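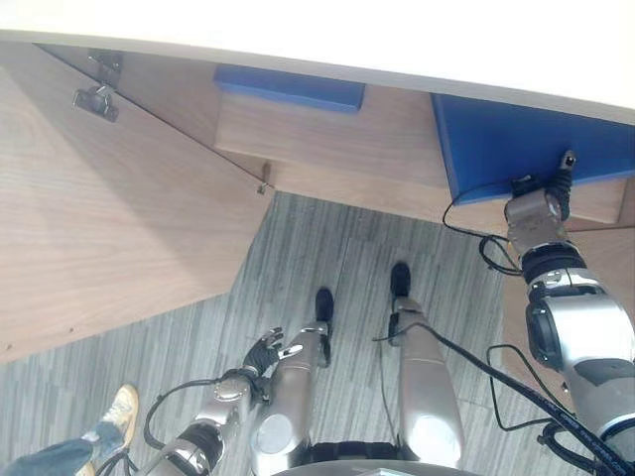
About Zollow

Zollow is a small company that helps people put robots to work in the same rooms as other people, and helps them do it by rules that everyone on the floor can remember. We started in a rented office in Urkau with two desks and a very thick binder, and after 11 years the binder has become the thing our customers ask for first, which still makes us smile.

How we work

Our founder, Sigita Kalniņš, came from furniture assembly, and she likes a rule you can say out loud while your hands are full. So our house code, which we call Caron, has just 6 of them. Agree on who holds the stop button before power goes on. Look over the cables at every joint, and then look again after a long reach. Keep speeds low whenever somebody is standing within the arm's range. Start with cabinets and panels before you move on to small things on a tabletop, where the gripper comes in close and its fingers can hide the very part you want. Write down every stop, even the silly ones. And when two people disagree about whether it's safe, the more careful one wins!

The current edition of Caron took effect on May 13, 2018, and roughly 400 people have gone through the course that comes with it — shop managers, teachers, a few curious retirees from Bekum who simply wanted to know how it all worked, and we were happy to have them.

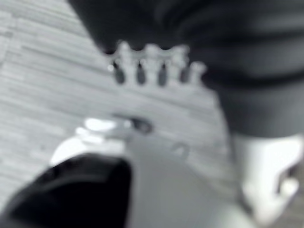 Do we have to own a robot before we take the course?

Most of our groups don't own one when they first come to us. We'd be glad to have you at that stage, while the floor plan is still in pencil and changes are cheap.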